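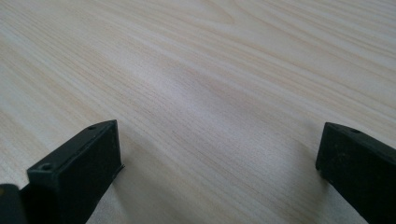
*A pale tabletop, its grain running on the diagonal.*

# The Long Life of a Kitchen Table

Darmawan Wibisono gets more calls in December than in any other month. People are expecting guests, they take the cloth off the table, and they see what the past year has done to it. There are white rings from mugs, a burn near one end, and often a sticky patch where a child eats breakfast.

"They want it to look new by the holidays," he says. "I tell them I can make it look good. New is a different job, and it costs more."

Wibisono runs Oserari, a furniture repair shop with one large room, a spray booth and a gravel lot. He has kept it going through two rent increases and a flood. He fixes chairs, dressers and the odd piano bench, but most of his income comes from tables. In a normal year 100 of them pass through the shop. The majority are neither old nor valuable. They are the tables people bought when they got their first apartment and never replaced.

The work starts with finding out what is on the surface. A lot of damage blamed on the wood is in the finish. A white ring usually means moisture has gotten into the top coat, and it can often be drawn out without sanding. A black ring is worse. It means water has reached the wood and reacted with it, and that takes bleach, patience and sometimes a darker stain than the owner had in mind.

Wibisono tests finishes with a cotton swab on the underside, where a mistake won't show. Alcohol softens shellac. Lacquer thinner softens lacquer. If neither does anything, he is probably dealing with polyurethane or a factory coating, and the choice is to live with it or strip it.

Stripping a six-seat table and finishing it again costs $300 at Oserari, plus pickup. That number has been the same for a while and he knows it is low. Other shops in Tarnell charge more, and some have stopped taking tables entirely.

Filippos Tzanetos brought his in last winter. He teaches high school chemistry and had set a hot baking dish straight on the wood. His first fix, a home remedy with mayonnaise, left a greasy halo bigger than the original mark. His second was an orbital sander.

"I went through the veneer in one corner," Tzanetos says. "I kept going for a bit after that, too, because I didn't know what I was looking at."

Veneer is the thing that catches most amateurs. On many tables made in the last few decades, the layer of real wood on top is thinner than a credit card. A coarse disc can eat through it in seconds, and what lies beneath is a different color and takes stain differently. Wibisono patched the corner with a piece from a scrapped cabinet door. He matched the grain direction first and the color second. In his experience, people forgive a patch that is a shade off, but a line of grain that stops dead will bother them every morning.

Solid softwood has its own problems. Pine dents under a dropped fork. It also yellows as it ages, so a table that has had a fruit bowl in the same place for years may show a paler circle when the bowl is moved. Wibisono usually leaves those alone, and most of them even out once light gets to them.

For daily care he has few rules. Wipe up water. Use a damp cloth, then a dry one. Skip the silicone polishes, which make later repairs difficult because new finish won't stick to them. Put a pad under anything that came out of an oven. He likes plain paste wax, put on twice a year and buffed by hand, and he has no strong feelings about the brand.

He is less relaxed about storage. Tables kept in garages come to him with split tops and loose joints, especially after a dry winter. If a table has to be stored, he wants it indoors, standing on its feet, with a blanket over it and no plastic. Plastic traps damp, and he has peeled it off tops that had gone cloudy from end to end.

Tzanetos's table went home after 4 weeks. The patch is visible if he points it out, and he does point it out. He sold the sander.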